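Coaching Youth Football, Session 6: Getting Ready for Matchday
Clerden Community Coaching Course – handout to keep

Welcome back, everyone, and well done for getting through the session on throw-ins, which I know went on a bit!
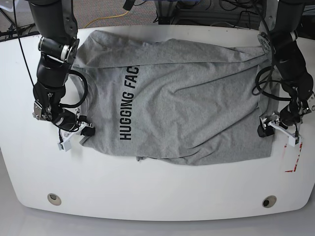 This week we move on to the match itself, and mostly to the hour before it, when a good deal of a young team's morning is decided. Please have your season planner with you, and the Estum Cup rules if your side has entered.

1. Arriving

Ask your players to be there 45 minutes before kick-off. Some will come earlier and a few will come running across the car park with one boot on, and you should plan for both. Have a ball out from the very start, so the early ones can pass in pairs and chat (they need the chatting as much as the passing, in my view).

2. The warm-up

Keep it to 15 minutes for under-twelves. Begin with easy jogging and turning, go on to a passing square, and finish with something quick and a bit silly, such as tag in the centre circle. I used to run a much longer one, copied from a senior side, and by half-time my midfield could hardly lift their feet. Goalkeepers want their own five minutes, with plenty of gentle shots into the hands before anybody tries the top corner.

3. Your team talk

Shorter than you think. Pick one thing from training and remind them of it, tell everyone where they are starting and when the substitutes can expect to come on, and then let them go. If you find yourself drawing arrows on a board for nine-year-olds, put the pen down – they are looking at the other team's goalkeeper anyway.

4. Sharing out the minutes

On this course we ask that every child in the squad plays at least half of the match. Work it out on paper the night before. In the Boven League the under-elevens play 60 minutes, so with nine on the pitch and twelve in the squad there is room for everybody to have 45. Write the changes down and stick to them, even when you are a goal behind and your best winger is due a rest. It is hard, I know, and I have been tempted many times.

For next time

Please write a plan for one real or imagined match, with the warm-up, your one talking point and the substitutions, and bring two copies. We'll swap them in pairs and go through them together, and after the break we start on defending corners. Bring a coat, as we'll be outside for that part.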